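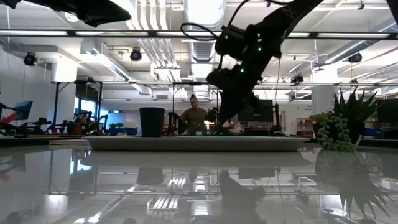
Figure 1. Right arm over the tray during a setup session, Clolville shared workshop.

Table Setting With Two Arms: Project Report

1. Goal

Our project was to get a two-arm robot station to set a place for one person: tray, cup, spoon, fork, napkin and plate. We did the work over one semester at the shared workshop in Clolville, where our course rents bench time. The arms belong to the workshop. Our part was the gripper fingers, the table layout, the control script (we named it Fumow) and the testing.

The course asked for a working demo and a log of every attempt. Speed was not graded.

2. Hardware

Each arm has a two-fingered gripper. The fingers that came with them were fine for cups but slid off flatware, so we designed new ones in the free version of Kovell and printed them in the workshop. The third set was the one we kept. The first cracked at the screw holes and the second was too thick to get under a fork handle.

Cable routing took longer than we planned for. With too little slack the wrist stopped short, and with too much the loop caught on the upper joint. We tied the bundle at three points and left the rest free.

3. Table surface

We began on a bare glossy table. The camera software kept finding two trays and two cups, one of each being the reflection. Turning down the exposure helped with the cup but made the tray rim hard to find. We also tried cropping the lower part of the image, which removed the reflections and sometimes the near edge of the tray with them.

A cloth fixed most of it.

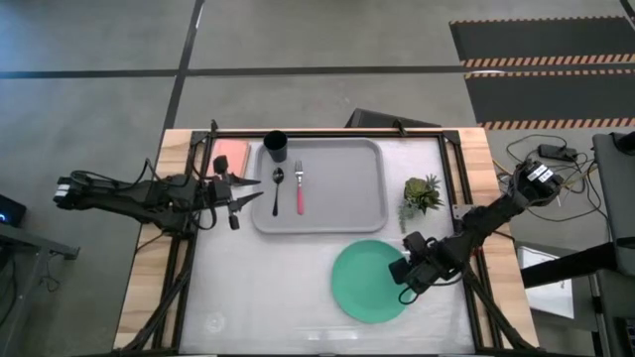 Flatware was the hardest part from then on. A fork lying on a flat tray leaves very little for the fingers to close on. Our script brings the fingers down with the tips straddling the handle, closes them halfway, checks the motor current, and then closes the rest of the way. If the current is too low it opens and tries again up to three times.

The plate needed a different approach. It is too wide to grip across, so one finger goes over the rim and one under. This only works if the rim is clear of the cloth. When the cloth bunched up, the lower finger pushed the plate along instead.

4. Testing

We logged 908 grasp attempts between January and April. Of these, 263 were on the fork or spoon, and 113 of those failed. Most flatware failures were near the end of the handle, where a small position error means the fingers close on nothing. The cup failed least. We did not log the napkin separately, a mistake on our part, as it would have been useful for the section below.

Collisions between the two arms stopped the run early in the semester. We solved this in a simple way – only one arm may be over the tray at a time, and the other waits at its own side. It is slow, but we had no collisions after the change.

5. What is not finished

The napkin is placed but not folded. We read the Petrauskas handbook chapter on cloth handling and decided it was more than we could do in the time left. The plant on the table stays where it is and the script treats it as a fixed block, so if it is moved the block has to be entered again by hand.

Calibration also drifts. We redid it at the start of every session, and next year's group should plan for the same. The finger files and the log are in the shared course folder.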